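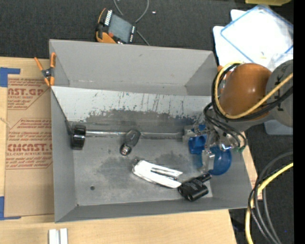 What should go into the bench bin first?

The longest item you own. Lay it in before anything else and you'll see straight away how much room is left for the rest.

## 4. Loading and looking after your bench bin

Now for the good part! Your Darkix bin is unpacked, wiped out and sitting where you want it, so it's time to get the tools off the windowsill, out of the biscuit tin and into one place. Loading takes very little time, and a well-loaded bin is a real pleasure to work from.

### Before you start

You will need:

- the bin, empty, on a flat worktop
- a dry cloth and a soft brush
- the Porine wipes from the accessory pack
- the Pilis floor mat, if you bought one (it's sold separately and trims with ordinary scissors)
- your hand tools, all of them, including the ones in the car

Leave 50 mm clear between the bin and the edge of the worktop. A bin full of metal is heavier than it looks, and you'll be leaning on the near wall more than you think.

**Caution:** Unplug mains tools (230 V) and let them cool before they go anywhere near the bin. Take the battery out of cordless ones. Fit blade covers to knives, chisels and saws.

### Loading the bin

1. Brush out the floor, paying attention to the corners. Grit likes to collect there and it will scratch everything you own.
2. If you're using the Pilis mat, lay it ribbed side up and smooth it flat. Don't glue it.
3. Wipe each tool with the dry cloth. Sticky handles can have a Porine wipe, but let them dry fully before the next step.
4. Lay rods, long drivers and extension bars across the bin from side to side. Try them both ways round – one end is often bulkier than the other and sits better against the left wall.
5. Put heavy tools on the near side of the rods, flat on the floor.
6. Add pliers, cutters and anything else with two arms. Close them first if they have a catch.
7. Place the lighter tools last, with their handles towards you.
8. Lift out any one tool from the bottom. If three others come with it, take a few things out and try again. It's worth the fuss!

**Note:** Tools may cross over each other. A bin isn't a display case, and a bit of overlap is fine so long as no tip is pressing into the wall.

**Note:** Screws, bits and washers don't belong loose on the floor. The Rajput clip-on tray holds them beautifully and hooks over the outside of either short wall. See section 6 for fitting.

### Lifting and moving

Empty the bin to a load of 8 kg or less before you carry it. Use both hands, one under each end, and keep it level. Never lift by a single wall, even for a short shuffle along the bench. If you need to slide it, put a folded cloth underneath first, particularly on a wooden top that you're fond of.

**Caution:** Don't reach under a pile to pull something free. Lift the top items away and then take what you want.

### Scuffs, scratches and worn patches

A bin that gets used will show it. The one at the start of this section has a scuffed grey floor, dark scratches on the whitish panel and a ragged patch where the light coating is missing, and we're rather proud of it. Marks of that kind affect looks only.

Do look after the following, though:

- **Flaking edges.** Rub gently with the soft brush until nothing more comes away. Don't pick at them with a blade.
- **Dark smudges.** Try a Porine wipe, then warm soapy water. Scouring powder will dull the surface.
- **Cracks.** Stop using the bin if a crack runs up from the floor into a wall. Small surface lines can be left alone.
- **Rust marks.** These come from the tools. Find the culprit, dry it and give it a drop of oil.

### A routine that works

Every 4 weeks, take everything out, brush the floor and put it all back in the order above. You'll almost certainly find something you'd given up on. Once a year (March is a good month, just before the outdoor jobs begin) wash the bin inside and out and leave it upside down overnight to drain.

If the mat has curled at the corners, turn it over and leave it under something heavy until morning. Replacement mats are listed in section 9.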